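Die stille Schule der Formen
Warum einfache Bausteine in Kindertageseinrichtungen wieder an Bedeutung gewinnen 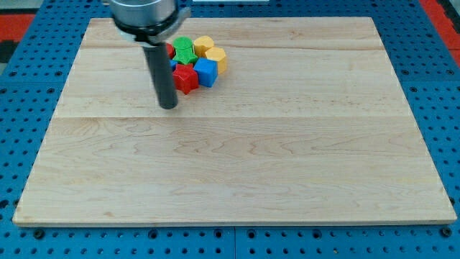 Für Concetta Fiore beginnt die Beschäftigung mit Bausteinen bereits beim Befühlen: Ein Kind, das einen Würfel in die eine und ein Sechseck in die andere Hand nehme, habe den Unterschied längst erfasst, bevor es die Wörter dafür kenne. Man solle ihm diese Zeit lassen und die Benennung nicht vorwegnehmen.

Die Auffassung findet in der pädagogischen Praxis zunehmend Gehör. In der Kindertagesstätte Cirillo wurde das Angebot an Spielmaterial im vergangenen Jahr grundlegend überprüft. An die Stelle umfangreicher Themensets traten farbige Formsteine, die den Gruppen in kleinen Zusammenstellungen zur Verfügung stehen. Die Einrichtung betreut 31 Kinder im Vorschulalter; für jede Kleingruppe ist ein eigener Arbeitsplatz mit fester Unterlage vorgesehen.

Nach Darstellung des Leiters, Volkan Kocabaş, hat sich die Beschränkung bewährt. Solange nur wenige Steine auf dem Tisch lägen, beschäftigten sich die Kinder länger mit ihnen. Sie schöben gleiche Formen aneinander, suchten nach passenden Kanten und stellten fest, dass sich ein Stern anders in eine Reihe fügt als ein Würfel. Sechsecke nehmen dabei eine besondere Stellung ein: Mit regelmäßigen, gleich großen Steinen dieser Art lässt sich eine Fläche lückenlos auslegen, eine Eigenschaft, die vielen Kindern von der Bienenwabe vertraut ist.

Auch der Unterlage kommt Gewicht zu. Ein helles Brett aus Ahorn hebt kräftige Farben wie Grün, Gelb und Blau deutlich hervor und grenzt den Spielbereich von der übrigen Tischfläche ab. Die Werkstatt Plindetti, die mehrere Einrichtungen der Region beliefert, verwendet überwiegend Massivholz und verzichtet auf eine Lackierung. Geölte Oberflächen ließen sich bei Bedarf nachschleifen, teilt der Betrieb mit. Feine Äste und Schwankungen in der Maserung gelten dort nicht als Mangel.

Über die Wahl des Steinmaterials gehen die Meinungen auseinander. Saodah Pattinasarany, die den Einkauf des Trägers Vustonico verantwortet, verweist auf die leichte Reinigung von Kunststoff. Holzsteine dagegen dürften nicht im Wasser liegen und bedürften einer sorgfältigeren Pflege. Der Träger überlässt die Entscheidung den Häusern und empfiehlt, beschädigte Stücke unabhängig vom Material auszusondern.

Im Mai wird in Cirillo ein Elternnachmittag stattfinden, an dem die Formsteine erprobt werden können. Vorgesehen sind zwei Durchgänge mit jeweils acht Familien. Anmeldungen nimmt das Sekretariat der Einrichtung entgegen.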